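On the Care of Older Corridors

Readers will be aware that I have spent much of the past year on the upkeep of shared hallways in older blocks of flats. It is a modest subject, and it receives less attention than kitchens or roofs. I set down my present views for those who have written to ask.

Handles and knobs should be the first matter on any list. They are touched more than any other part of a building, and a loose one is usually left until it comes away in the hand. I recommend an inspection every September, before the heating is turned on.
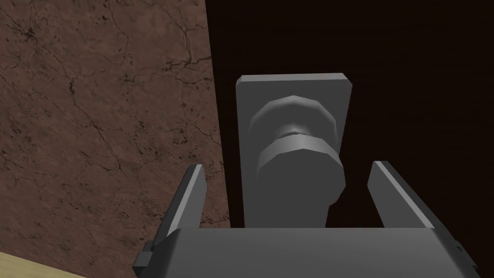
A faceted knob on a plain grey backplate.

Wall finishes are a more difficult question. Stella Nyamweya, with whom I have corresponded at length, holds that a mottled brown hides marks well and need not be repainted for 16 years. I do not share her confidence. Darker colours make a narrow passage feel narrower, and residents seldom thank one for it. 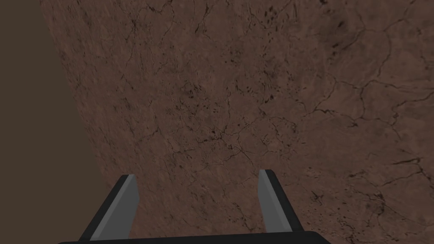

Mottled reddish-brown, with fine dark cracking.

The block at Gurnamon, where I lived for two years, had 128 flats and one cleaner, Mr Horobets. He swept from the far end towards the stairs and would not hear of any other method. I have since adopted it at home. He also kept a written record of every bulb replaced, a habit which I commend to all managing agents.

Doors at the end of a passage deserve particular care. They should close fully under their own weight, and the hinges should be oiled twice a year.
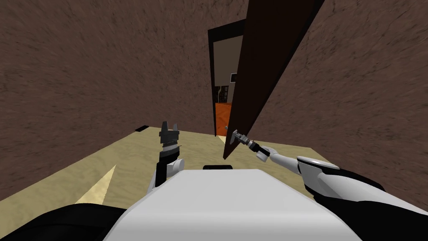
A dark brown door, partly open, at the end of a narrow corridor.

Kerubo Were has asked whether pale floors are practical. In my view they are, provided that a good mat is laid at the street entrance and shaken out each morning.

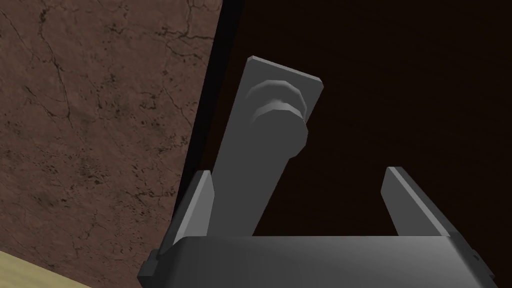

Correspondence Received

Mr Biwott writes that his building still has its original lino from before 2000. I should be glad to hear from others in the same position.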